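Ladeo Kitchen Teleop: README

10 January 2024
By the Ladeo maintainers

# Ladeo Kitchen Teleop

Demonstrations of a simulated robot arm doing kitchen chores, with a person on the other end of the controller doing most of the worrying. Version 6 has 2,341 episodes, all driven by hand. No scripts, no planners, and very little grace in the first few hundred.

## What you get

- `episodes/`: one folder per demonstration, with joint positions, gripper commands and rendered views
- `scenes/`: kitchen layouts, including Virthorpe and Mallau
- `labels.csv`: task name, operator number, outcome
- `replay.py`: plays an episode back at any speed you can stand

We recorded 3,662 attempts. The ones missing from the release were dropped for crashed sessions, lost controller signal, or an operator who forgot to press record and then gave the performance of a lifetime.

## How the demonstrations were made

Operators used a handheld controller mapped to the gripper. Move your hand left, the gripper moves left. Twist your wrist, the gripper twists, until it reaches a joint limit, at which point your wrist keeps going alone. Everyone got a practice session in Virthorpe before touching anything that would be saved. 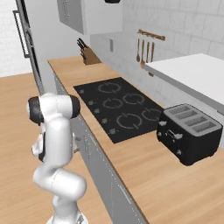
Tasks are short: turn a knob, press a toaster lever, reach for a utensil and bring it back to the counter. Knobs took the longest to learn. A person turns one without thinking, and then spends ten minutes thinking about it very hard through a controller. Please don't read operator speed as a measure of anything except patience.

Failures are kept and marked `outcome=0`. There are 989 of them. If you train on everything without filtering, your policy will learn to approach a knob, miss it, pause, and miss it again with confidence. We know this from our July run.

## Known problems

- Contact is too slippery in Mallau. Tightening friction there made objects stick to the gripper like gum, so we put it back.
- Operator 4 is left-handed and the controller frame was not. Use `--mirror-input` when replaying raw commands.
- Shadows are rendered. Heat, crumbs and smells are left to the user.
- Nothing here has been tested on a physical arm. If you try it, start slow and keep a hand near the stop button.

## Converting

`python convert.py --to swati` writes the Swati format. Older Swati loaders expect degrees. We write radians. You will find out which one you have fairly quickly.

## Comments (3)

**gridlock_pat:** Mirror flag works on raw commands but flips the joint log too if you pass both. Lost an afternoon.

**Maintainers:** Confirmed, fix is on the dev branch. Sorry about the afternoon.

**tinbadger:** Any plans for two-arm episodes? I'd settle for one arm that can manage the toaster lever on the first go.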